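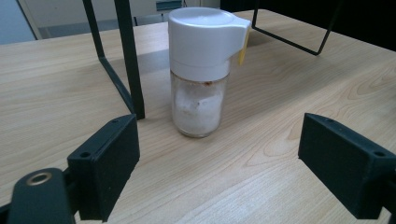 A glass jar with its dispenser lid on one of our wooden tables.

Plakstead Community Kitchen: progress report to the Bruvulwood Fund
14 October 2024

Dear Milagros Lorente,

What a good few months we've had! Your grant has let us turn the shared pantry from a muddle of half-open packets into shelves that people can find their way round, and we are very pleased to tell you how far it has got.

Dry goods
We have now moved 53 kinds of dry goods out of bags and into lidded containers. Brijesh Pandey chose dispenser lids for anything that gets poured a little at a time, and they have been a hit with the lunch cooks (the old method was a dessert spoon and a lot of wiping). Glass jars cost more than the plastic tubs we had first priced, but you can see how much is left without opening them, and the cooks asked for them again and again.

Clumping is still a nuisance with the fine white powders. Zakhar Yurchenko is trying smaller fills, so that each jar is used up sooner, and he has moved the dry goods to the shelf furthest from the kettles. We have also added a job to the monthly clean: lids off, necks wiped inside and out, everything dried overnight before refilling. Residue likes to sit just under the lid and it's easy to miss.

Labels
These are behind, I'm afraid. The first set peeled in the dishwasher. Tatsuya Kaneko has ordered a tougher kind from Sobczak and they should be on by the end of October. Until then we are using masking tape and a marker, with the name and the date filled on each one.

Cooking sessions
We ran 13 sessions this period against a plan of 14. The missing one was lost to a burst pipe and has been rebooked. Fourteen people have now been through the pantry induction, and several of them have gone home and sorted out their own cupboards, to our great delight.

Money
Spending is within budget. The jars came in slightly over and the shelving slightly under, and Poltetetti delivered free of charge. Receipts are in the attached folder.

Next
Labels first, then the spice shelf, which is going to be fun. We would also like to swap one of the deep shelves for two shallow ones, if you are happy for us to use the shelving underspend on it. Could you let me know?

With warm thanks,
Edmund Baran
Kitchen coordinator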